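Cindstead's Lesia Hrytsenko on planners, slow code and throwing away the map

Feb 15, 2018

Lesia Hrytsenko has eight tabs of log files open when I sit down and doesn't close any of them. She runs the planning side of Tallo, the control software Cindstead has been writing for tabletop arms. Tea, no biscuits. She has a build going and keeps one eye on it the whole time.

First question, why write another planner? Plenty of free ones.

"Because we tried them and spent all our time on the glue," she says. "The planner was fine. The bit that told the planner what was on the table was not fine."

The bit in question was called Savchuk, after the street their first office was on. It built a full map of the table before every move. Lovely to look at, she says, and very slow. By the time it had finished, the arm had been sat still long enough for people to ask if it had crashed.

So last July they threw most of it out. Tallo now keeps a short list of things it believes are there and checks only the ones near the path. Wrist camera, nothing overhead.

"People hear that and think it's reckless. You've got 49 milliseconds to decide if something is in the way. You can't redraw the world in that."

Does it go wrong? Yes. She's quite cheerful about it. The main trouble is things hiding behind other things. The wrist comes down low, a plate rim covers the bottom of a block, and the software decides the block is smaller than it is. Or floating, which was a bad afternoon.

"The fix was boring. If the bottom edge is hidden, say so. Don't guess. Mark it unknown and give it more room." That change was 200 lines. The tests for it were 325. She thinks thats about the right way round.

The other headache is the gripper itself. It fills a corner of the camera's view and for a while the perception code kept reporting it as an obstacle, so the planner would refuse to move because the arm was in the way of the arm. They mask it out now using the joint angles. Works unless the calibration drifts, and then you get a thin dark sliver of "object" along one side and everything stops.

Food is harder than blocks, she says. Blocks have edges you can fit. Toast on toast is two thin things that look like one thick thing, and the software has to choose how many there are before it can plan a grasp at all.

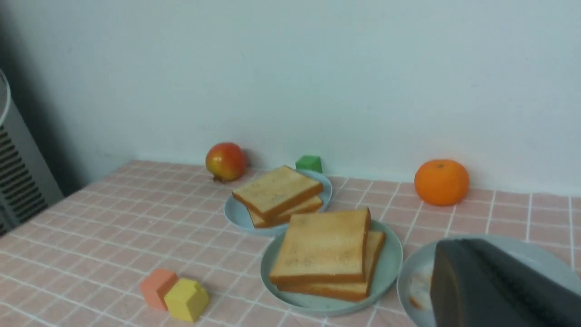
Toast, fruit and toy blocks on the table, with the gripper over the plate at right.

I ask about Ununport, the replay tool everyone on their mailing list seems to want. It takes a recorded run and lets you step through it with a different version of the planner, to see where the two part ways. It's coming. She won't give a date.

"It eats memory. I'm not putting it out untill it runs on a normal laptop. Mine's not normal."

And the map, does she miss it? Bit of a pause. She misses the pictures it made, for talks mostly. They still build one offline at night, for checking the list against, and she'd like to get that down to something you could run between jobs.

The build fails at this point. Missing header. She says a word I won't type and turns back to the screen, still talking, something about joint limits, which I didn't get down.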